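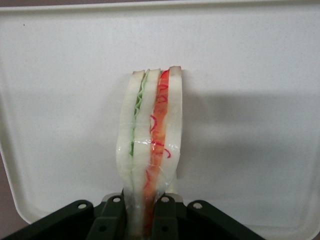
Zdeňka Zeman wrote to ask whether she really had to load her whole price list before she could ring up a single sale, and could we please say so at the front of the section next time. Fair enough, Zdeňka, and the answer is no. You can put in one item, sell it, and come back for the rest after lunch if that suits you better. The register doesn't mind a short list. We've moved the note to the top, where she wanted it, and the rest of the section follows in the usual order.

Section 4. Setting Up Items, Prices and the Cash Drawer
Nasteo Counter Register, text revised 30/01/2021

By now you should have the register out of its box, plugged in, and showing the clock screen. If the screen is still asking for a language, go back to Section 3 and finish there first, then come and find us again. Set aside a quiet half hour for what follows, and if you can, do it at the counter where the register is going to live. You'll get a feel for the reach of the drawer and the angle of the screen, and it's much easier to move things now than after the cables are tucked away.

What you will need
The register and its power cord
The two drawer keys (taped inside the lid of the accessory box)
One roll of receipt paper
Your price list, on paper or in your head
Some coins and small bills for the drawer

4.1 Loading the receipt paper

1. Lift the paper cover by the tab on its right side. It opens farther than you might expect, so give it room.
2. Peel off the sticky end of the new roll and tear away the first full turn of paper. The glue on that first turn can gum up the print head.
3. Drop the roll in with the loose end coming up from underneath, toward you.
4. Pull a hand's width of paper out over the front edge and close the cover until you hear a click on both sides.
5. Press FEED once. The paper should move up a little and stop.

Note: If the register prints a blank receipt, the roll is in upside down. Only one side of the paper takes the print. Turn the roll over and try again. We have all done it, some of us more than once, and no harm comes to the machine.

Caution: The metal strip under the cover gets hot during a long run of receipts. Let it cool before you put your fingers near it.

4.2 Seating the cash drawer

1. Turn the key to the middle position. The drawer slides out on its own, with a fair bit of spring behind it, so stand a little to one side.
2. Set the coin tray in the drawer with the round cups at the front.
3. Plug the short gray cable from the drawer into the socket marked with a small drawer symbol on the back of the register. It looks a lot like a phone socket, and it isn't one.
4. Close the drawer and press OPEN. It should pop right out again.
5. Put one key on your own ring and the other somewhere safe that isn't the drawer.

Caution: Never plug a phone line into the drawer socket, even for a moment to see if it fits.

If you bought the heavy-duty drawer made by Krajčí, the cable is longer and the key turns the other way. Everything else in these steps is the same.

4.3 Planning your item list

Before you touch the item screen, please sit down with your price list and a pencil. We know it's tempting to dive in, but a few minutes here will save you a good deal of backing up and renaming later on. The register holds 1000 items in all, and most small counters never come near that. A tidy list is also quicker for whoever is helping you on a busy Saturday morning in July when the line is out the door and the ice is running low.

Each item has a name, a price, a group and a tax setting. Names can run to 28 letters, and spaces count as letters too. Try to put the word people will look for first. "Coffee, small" is easier to find in a long list than "Small coffee," and the two sizes end up next to each other on the screen.

Groups are the colored tabs along the top of the sales screen. You might have one for hot drinks, one for cold drinks, one for sandwiches and one for candy and other small things that sit out by the register.

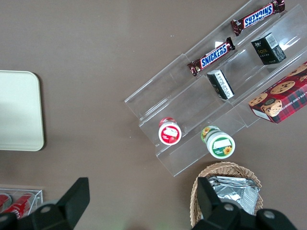
Whatever groups you choose, keep your fastest sellers in the first one, where they'll come up every time the screen wakes. You can change the order of the groups later without losing a single price, so don't fret over it too much today.

4.4 Entering an item

1. From the clock screen, press MENU, then ITEMS, then NEW.
2. Type the name and press NEXT.
3. Type the price without a decimal point. For a dollar and a half, press 1, 5, 0. The register puts the point in for you.
4. Choose a group from the list, or press NEW GROUP and give it a name.
5. Choose a tax setting. If you aren't sure which one is right for a certain kind of food or drink, ask your state tax office or your bookkeeper before you open. The rules differ a great deal from place to place and we can't know yours.
6. Press SAVE. The item goes into its group right away and is ready to sell.

To enter another, press NEW again. The register remembers the group and tax setting you used last, so it pays to do all of one group together.

Note: If you'd like one button for things with no set price (a bake sale plate, say), enter a price of zero. The register will then ask you for the price each time you press it.

4.5 Bringing in a list from a computer

If you have a long list and a computer handy, you can type it up there with the free Kerkik list program and carry it over on a memory stick.

1. Save the list from the program as a register file.
2. Put the memory stick in the slot on the left side of the register, label facing you.
3. Press MENU, then ITEMS, then BRING IN.
4. Wait for the word DONE. A full list of 1000 items takes a few minutes, and the screen may go dim while it works.
5. Take out the stick.

Caution: Bringing in a list replaces the one already in the register. If you've been typing items by hand, press SAVE COPY first.

4.6 Making a practice sale

Please don't skip this part. Press MENU, then PRACTICE, and the border of the sales screen turns yellow. Nothing you do in practice goes into your totals.

1. Press any item two times. It should show once on the list with a 2 beside it.
2. Press a different item, then press REMOVE to take it off again.
3. Press CASH and type 2000 for a twenty dollar bill. Check that the change looks right to you.
4. Close the drawer and tear off the receipt, pulling sideways against the little teeth.
5. Press MENU, then PRACTICE, to go back to real sales. The yellow border goes away.

Let everyone who'll be working the counter have a turn, and let them make a mess of it if they like. It's a good time to find out that somebody always presses CARD when they mean CASH.

4.7 Starting cash

Count the money you're putting in the drawer, press MENU, then DRAWER, then START, and type in the total. At closing, the register subtracts it for you, and the report shows only what you took in. If you forget, you can still enter it any time before the closing report is printed.

Card payments need the separate Leltel reader and a working internet connection. Setting it up is covered in Section 5, and you can take cash in the meantime.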